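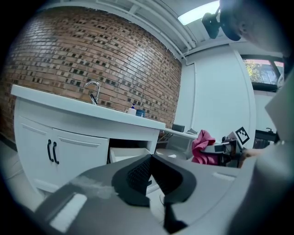
Speaker notes: The Empty Drawer and Other Myths
Slot is right after lunch. Expect glazed faces. Water on the lectern, clicker in left hand.

OPENING

Good afternoon. I was asked to speak on bathroom storage for 45 minutes, and I said yes before I had worked out how long that is.

Show of hands. Who has a drawer in the bathroom that no longer closes all the way? (Wait. It takes a moment before the first person admits it. Then everybody goes.)

Keep your hand up if you know what is stopping it. (Most hands go down. Pause here, let them look at each other.)

For most of you it's a hairbrush. It is lying at an angle, on top of a second hairbrush.

WHERE THE TALK COMES FROM

I fit out small bathrooms, mostly in rentals. Last year I sent a short survey to tenants in the Tasora buildings. I got 142 replies, which tells you people have feelings about this. I asked them to open the vanity and list what was in it. I did not ask them to throw anything out. Several did anyway and wrote to me in a tone of accusation.

The record for a single vanity was 372 items. I wrote back to ask whether that was a typing mistake. It was cotton swabs, mainly, but she had counted them one by one, and I respect that.

(Do not tell the denture story. It went badly at Stotine.)

PART ONE: THE COUNTER

A bathroom counter starts out with soap on it. Soap is legitimate. I have no quarrel with soap.

Then something small moves in beside the soap. A little pot, a tube, a tin of something. It's there because you used it this morning and you'll use it again tonight, and that seems fair. But it has shown the others that it can be done.

By March there is a candle. I would like to meet the person who lights it.

My rule for counters: what you touch with wet hands can stay out. Soap, toothbrush, the cup if you are a cup household. All the rest lives behind a door or in a drawer, and if you resent opening the drawer for it, you probably don't like it very much.

Someone will ask about electric toothbrush chargers. They can stay out. I've fought that one and lost.

A word on the faucet. Tall, arched faucets look wonderful and give you room to fill a jug or rinse your hair. They also let you splash the entire counter from a height. If you have one, every object you leave out is an object you'll be lifting up to wipe under. Count them tonight. Multiply by every day you plan to go on living there.

PART TWO: THE DOORS

The double-door cabinet under the basin is sold as storage. What you are buying is plumbing with curtains.

(Small laugh here, usually. If not, keep moving.)

The pipe comes down in the middle, where you would have put a shelf. So people stack things on the floor of the cabinet in front of it, and behind those they stack things they will never see again. I have taken out of the back of these cabinets: a bath mat still in its wrapper, a tile from a previous bathroom, and three bottles of the same drain cleaner, each bought by somebody who was sure there was none.

What to do about it. Two bins, one on each side of the pipe. Bins with handles, so that you can pull the whole thing out and look in from above like a person of leisure. Cleaning stuff on the left, spare stuff on the right, or the other way around, I won't be checking. If you have small children, the cleaning stuff moves to a high shelf and the door gets a latch.

Handles. I get more questions about handles than about any other subject, including damp. When two doors meet in the middle and both have bar handles, the handles end up close together, and a certain type of household will hang a towel through both of them. Then the doors can't be opened. Then the cleaning stuff moves to the counter. Go back to part one.

PART THREE: THE DRAWER

My favorite part. Sip of water first.

There is a short period in the life of any drawer when it is empty. You've just moved in, or the thing has just been installed, and you slide it open and it's clean in there all the way to the back. People are moved by this. They say, "We are going to keep it like this."

In the survey I asked how long the first drawer stayed tidy. One Tomoana tenant gave her answer in hours. It was 72, and she sounded proud.

A drawer fills because it has no opinion. A shelf at least makes you look at what you've done. So give the drawer some opinions before you put a single thing in it. Dividers, and get them before moving day. Cut-down cereal boxes are fine for the first month while you find out what you own. Do not buy the bamboo set on the first evening. You'll buy the wrong width. I have bought the wrong width, and I do this for money.

Measure the inside of the drawer. The inside. People measure the front, which is wider and more flattering.

Then sort by time of day. Morning things at the front, night things behind them, and at the very back the things for when you are ill. Nobody with a fever wants to dig through mascara, but they'll forgive a long reach.

And leave one section with nothing in it. This is where the hairbrush goes when company is at the door.

(Skip the next bit if we started late.)

Medicine does not belong in the bathroom. It's warm and it's damp. Mine is in the bathroom. Moving on.

PART FOUR: THE TEN-MINUTE RESET

Handout is under the chairs. Read it aloud anyway, half of them will be sitting on it.

Clear the counter onto a towel on the floor.
Wipe the counter while you can see it.
Put back the soap.
Open the top drawer and take out anything you can't name.
Put the rest of the towel pile away behind a door.
Close the drawer. If it won't close, see hairbrush.

Once a month is enough. I said once a week at the Illov evening and the room turned on me.

QUESTIONS

Likely ones:
Open shelves or closed? Closed.
Baskets on top of the toilet tank? You will drop one in. Everyone does.
Can two people share one drawer? They can share 2.

Thank them, point to the sign-up sheet by the coffee. Take the clicker out of my pocket before leaving this time.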